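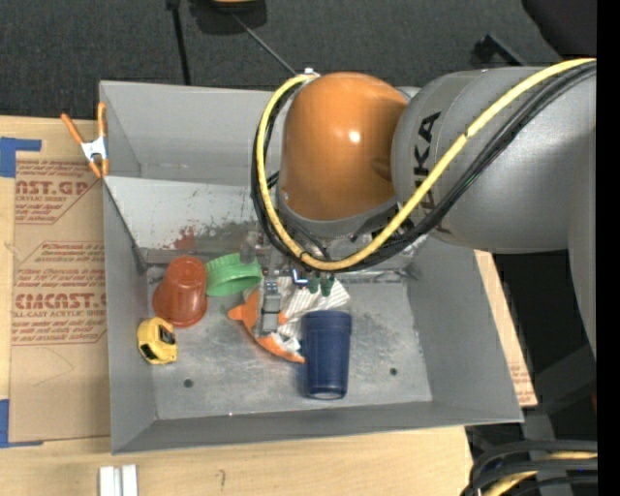 Section 4. Setting Up and Clearing the Catch Bin

The Nivden catch bin is a sheet-metal bin with sloped walls, meant to sit on a table and receive everything that has no better place to be. Left alone, it will fill. This section covers putting it in position, emptying it, and getting it back to gray. Read it once before you start, preferably with the bin where you can reach it.

4.1 Choosing a table

1. Pick a table that doesn't rock. If you only have one that rocks, fix the table first. Folded cardboard under one leg is a tradition, but it is not a fix.

2. Set the bin down with the low front lip toward the person who will be doing the sorting. The tall wall goes at the back, where it stops whatever gets tossed in too enthusiastically.

3. Leave a hand's width of table on the left and right. You will want somewhere to put things as they come out, and the floor doesn't count.

4. Press down on each corner in turn. If the bin clicks, something is trapped underneath. It's usually a pen.

CAUTION: Cut edges on sheet metal stay sharp for longer than you'd expect. Wear gloves when lifting the bin, including the second time, when you feel you know it better.

4.2 Before you empty it

A typical load is a mixed one: a plastic cup on its side, a bright green lid, a tape measure, a striped cloth in a heap and something orange and soft tangled up in it. The instructions below assume a load of that sort. If yours is all screws, skip to 4.5 and bring a magnet.

NOTE: Do not tip the bin out. Tipping moves the mess from a container designed to hold it onto a table that wasn't, and the tape measure always heads for the edge.

4.3 Taking things out

1. Start with small hard items. Tape measures, caps and lids come out first, one at a time. Check that the tape is fully wound in before you put it away.

2. Take out cups and other hollow items next. Look inside before you turn them over. Arash Jalali, who wrote the first version of this guide, added that line in red pen and declined to elaborate.

3. Now the cloth. Find an edge and lift slowly. Cloth hides things, and it likes company - if a second item comes up with it, lower both and separate them on the floor of the bin.

4. Soft toys and other plush items go last. Hold them by the thickest part. Pulling on a pointed end is how pointed ends come off.

5. Run a gloved hand along the seam where each wall meets the floor. Washers collect there, along with the kind of crumbs that make you wonder about your coworkers.

NOTE: A lid and a cup found side by side are not necessarily a set. Try the fit once. If you have to push, they have never met.

4.4 Sorting

1. Tools go back to the tool drawer. "Near the tool drawer" was accepted practice until September and no longer is.

2. Cups and lids go to the sink.

3. Cloths get shaken out, then washed. A cloth used on paint or solvent goes in the covered can instead. Do not wash it with the others and hope.

4. Anything you can't identify goes on the Rukdale shelf with a tag. Write what you think it is. A guess is fine, and "thing" is discouraged. Shalini Kandpal clears the shelf and has read "thing" enough times.

4.5 Cleaning the bin

1. Brush out the dust with a dry brush, working from the back wall toward the front lip.

2. Wipe the walls with a damp cloth and a little dish soap. Don't use the striped one you just took out.

3. Paint flecks and reddish-brown smudges low on the walls may take a second pass. Use a nylon pad. Steel wool removes the smudge and replaces it with several hundred small scratches.

4. Wipe the floor of the bin last and keep water away from any holes in it. What goes in one end of a hole will be on your table shortly.

5. Dry everything with a towel before anything goes back in.

CAUTION: Don't spray cleaner directly into the bin. The sloped walls are very good at sending it back.

Scuff marks on the floor are normal and are not covered by the warranty. Neither are feelings about them.

4.6 Replacement parts

Table pads are sold in packs of 50 under part number 1031. They fit Nivden bins made since 2016. Older bins take the Arkel pad, which is thicker and needs trimming with scissors. Questions about either go to Nasrin Yazdani at the parts desk. Have the part number ready.

Continue to Section 5, Stacking and Storage.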